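Clutmont open day: the toy sorting room

I went to the Clutmont open day in February expecting to be sold something, and I was. 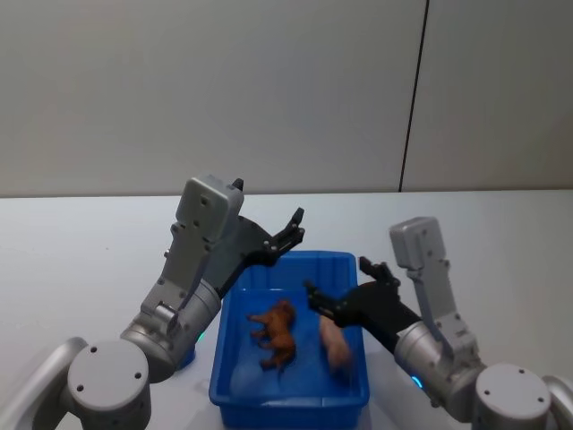

The blue bin, with two of the animals in it.

The flyer promised "a new way to put toys away." I have put away toys for most of my adult life and was curious what I had been missing. Admission was free, parking was not, and the coffee ran out before I got to it.

Wubit Gebru took our group around. She was pleasant and clearly knew the place, and she answered most of what she was asked, though when I wanted to know who would pay for any of this she sent me to a leaflet. The leaflet says the Hirard storage range has 24 pieces. It doesn't give a price for one of them.

The sorting room was the part everyone had come for. White table, pale gray wall, blue plastic bin. It's a decent bin, I'll give them that. It is shallow, so a small child could see what's in it, and the rim is thick and rolled, which is easier on the hands than the sharp-edged ones I have at home. But it is a bin. The display board called it a "play return tray" and I wrote that down so I wouldn't think later that I had made it up.

As for the animals, the pink pig is fine. The brown one I took for a horse and the woman next to me took for a dog, and we didn't settle it. If the idea is that children learn to sort their toys by kind, somebody ought to look at that one again.

Another board claimed that 971 of 1000 toys had gone back in the right place in a trial at a day care called Boutros. I asked what counted as the right place. One bin, I was told. Well, then. I would like to know where the other 29 went, and my guess is under a couch.

Next door was the Clunis room, which was mostly shelving. I spent ten minutes there and have nothing to report except that the labels were too small to read without my glasses.

Would I go again? If you live close by and have a free morning, it does no harm, and the staff were kind to the kids. Bring your own coffee. I'd skip the gift shop unless you need a pencil.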